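Ticket 1830: Cue playback drops out during second half
Opened by: Houda El Fassi, Hedton Theater
Assigned to: Ihor Vakulenko
Opened: Jul 26, 2018
Status: Closed, fixed

Reported problem
Sound cues fired from the booth laptop stop during the improv set after intermission. The cue list still advances and the level meters move, but there is no output at the mains. First half is fine. Restarting the playback software brings sound back for 8 to 13 minutes. Booth mics and the piano line are not affected.

Setup
Laptop running Studum playback, USB to Kruger interface, two balanced lines to the Roser mixer, channels 7 and 8. Sample rate 48 kHz. Buffer 256.

Log

Ihor Vakulenko: Swapped both balanced lines. No change. Muted and unmuted channels 7 and 8 during a dropout, no signal at the mixer input. Fault is upstream of the mixer.

Ihor Vakulenko: Exported the Studum log. The output device is lost and found again with a new ID each time. Studum stays on the old ID and keeps metering. That matches the report.

Marta Bondarchuk: Please check USB power saving. The laptop was reimaged in February and the old power plan was not put back.

Ihor Vakulenko: Power saving was on for both USB hubs. Turned it off, set the plan to High Performance. Ran a test list of 2,000 short cues with the house closed. One dropout, near the end.

Marta Bondarchuk: One is still too many. Move the interface off the front port and use a shorter cable. Raise the buffer to 512.

Houda El Fassi: One attachment.

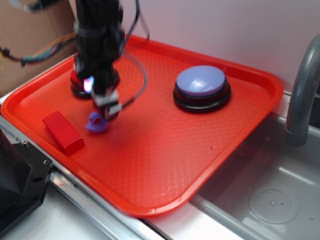
Attachment 1: purple duck on orange-red tray

Ihor Vakulenko: Interface moved to rear port, new 3 ft cable, buffer at 512. Same test list, no dropouts. Device ID did not change.

Houda El Fassi: Ran two full shows. No loss of sound in either half. The delay on the buzzer cue is not noticeable at 512.

Resolution
USB power saving disabled, cable replaced, port changed, buffer raised. Old cable discarded. Power plan added to the reimage checklist.

Closed by: Marta Bondarchuk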